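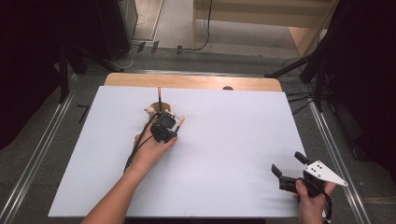 White board on top of my desk: how do I stop it sliding, and is the wood under it going to suffer?

Asked by Prys Watkins in Desks & Small Furniture

I keep a plain white board on a light wood table so I have a clean surface for small fiddly stuff. At the moment that means a little brown cup and a small cream figurine, which I move around far more than any adult should. The board has no feet. Lean on it and it heads for the near edge like it has a bus to catch. The table also has one of those round holes toward the back and I'd like to keep it usable. I tried double-sided tape once, on another table, and that table now has a permanent souvenir. Renting, so no screws. Any ideas?

3 answers

Roxana Pană
Shelf liner, the rubbery mesh kind. Cut it 3 inches smaller than the board all the way round so it doesn't peek out and collect crumbs. Lift the whole thing every couple of months and wipe underneath. Some of the cheap liner sticks to varnish in hot weather (mine did in August, in a kitchen in Otstead with no blinds), so test a scrap on the underside of the table first. Leave the board short of the hole and your cables can go on living their lives.

Comment from Prys Watkins: Liner is in. Board stays put, cup stays put, figurine has no complaints. Thanks.

Emrys Pugh
just get a bigger table

Dwynwen Hughes
Agree with the liner. If you hate the look of it, clear silicone bumpers work too, 10 of them on a board that size, and put a few in the middle or it'll flex and click every time you set something down. Wipe the wood with plain water and let it dry completely before sticking anything on. As for the wood, what you'll get is a pale rectangle where the sun hasn't reached. I have one from a Tusik desk mat, very crisp, you could frame it. Turning the table around now and then evens it out a bit.

Viewed 568 times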